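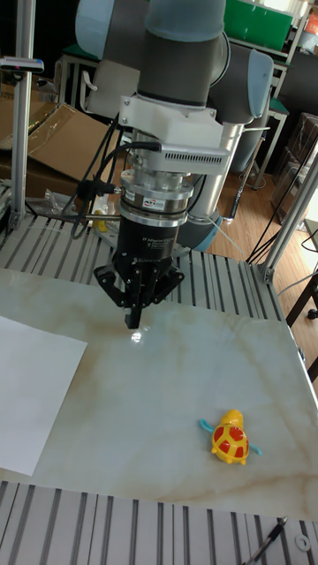 2.3 Planning the work cell

1. Price the arm, gripper, force sensor and frame as separate lines on the Flalgate order form.
2. Add 9 per cent for cables, ties and brackets.
3. Allow 31 working days for delivery.

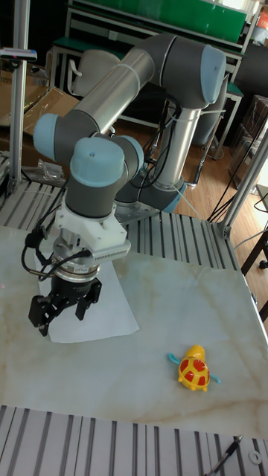
Cable costs are often left off the first budget. Measure the full run before ordering and include slack at the wrist, where the black cables loop in coils before going back up along the arm.

Caution: do not order the tabletop until the frame size is confirmed.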